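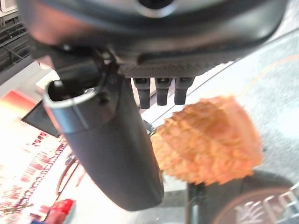
Price the fingertips before you price the arm, a reader wrote under our September page, and get the quote for spares in the same email. The same reader wanted to know why our first budget had one line for "gripper" and nothing under it. Fair question. The line has been split up since then, and the new version is on this page.

Sastside Workshop: Planning the Handling Cell
Updated Jan 10, 2025

We are a small shop looking at a second handling cell for light, uneven items. The first cell, which we call Mikska, is used for trials. This page goes with the purchase request, so the notes are mostly about money and lead times.

At the gripper
Seen from the wrist: the long black finger, the three short prongs under the housing, and a lumpy orange piece held between the finger and the housing. Items with a rough, uneven surface like this one are what the second cell has to handle, so the quote has to cover them.

Gripper and fingers
The Bozsik quote is $3,647 for the gripper with one set of fingers. A spare set is $238 and we are asking for two. Please keep the spares on their own line in the request. Last time they were folded into the main price and then dropped when the main price was negotiated down.

Camera and mount
$1,929 for the wrist camera, bracket and cable, also from Bozsik. The bracket has to fit the gripper we order, so these two go on one purchase order. If the gripper changes, the camera line gets quoted again.

Bench
We already have a table for the second cell. What we don't have is decent control of the light. A pale top under strong overhead light washes out in the wrist view, and a matte mat is $139. Buy the mat first and try it in Mikska before anyone prices new fixtures.

Trial items
Cakex will supply items for the acceptance trial at no charge, but we pay shipping both ways. Shipping is still an open line. We need soft, rounded and crumbly-surfaced items in the set, and a few flat printed ones. Ask for more of the crumbly kind than you think you need — they don't survive many grips.

Cable routing
No hardware cost here unless the arm supplier says otherwise. Allow half a day of labor to route and tie down the cables, and another half day after the first week of running, when the ties usually need moving.

Still to settle
Whether the service contract starts at delivery or at acceptance. We asked for acceptance and have no answer yet.
Who holds the spare fingers. The storeroom is fine if the bin is labeled by cell.
Whether the old fingers from Mikska fit the new gripper. Bozsik says probably, and we want that in writing before the second spare set is ordered.

Comments on the budget lines can go below. Quotes and part numbers should go to the Sastside purchasing inbox.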